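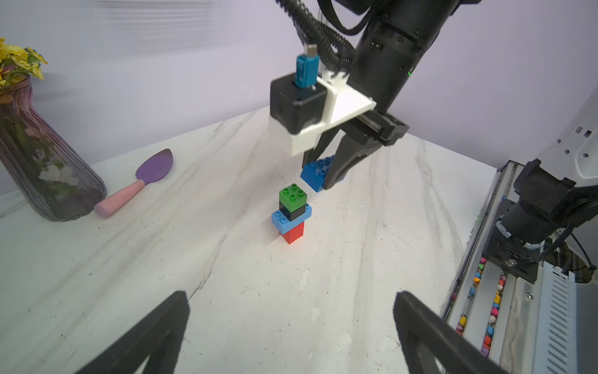 Kelechi Lawal replied at 9:40 that the scoring script was fine on her machine and that the fault had to be in the export, as the depression scale totals came out too high for one site only.

Support > Research Data Desk > Closed tickets > 511

February – logged by Oliwia Nowakowski

Problem: Baseline totals from the Gulville clinic run well above the other sites. Some participants score over the maximum for the scale, which should not be possible. The analysis file has some 3000 rows and the bad totals are all from Gulville.

Step 1. Re-ran the export from Darkus with default settings. Same totals.

Step 2. Compared paper forms with the export for two participants. The item answers match the paper. The totals do not.

Step 3. Asked Lech Kaczorowski at Gulville which form version they use. He sent the codebook. Their version numbers the answers 1 to 4. Everyone else uses 0 to 3, and the script expects 0 to 3.

Step 4. Checked the reverse-scored items. These were flipped with the wrong formula for the same reason, so subtracting a fixed amount from each total would not have fixed it. The items have to be recoded first.

Fix: Added a recode step for Gulville before scoring. Kelechi ran it on a copy of the file. No totals above the maximum now. Missing answers were stored as 9 and are left alone by the recode – please keep it that way.

Comment, Amparo Cordero: Does this touch the follow-up visits?

Reply, Oliwia Nowakowski: No. Gulville switched to the common form before follow-up started. Only baseline needs the recode.

Comment, Amparo Cordero: Then the group means in the draft tables are wrong and I will pull them.

Still open: Sławomir Wieczorek to add a range check at import so out-of-range answers are flagged on upload. Moved to its own ticket.

Status: closed

Contact the Research Data Desk | Back to top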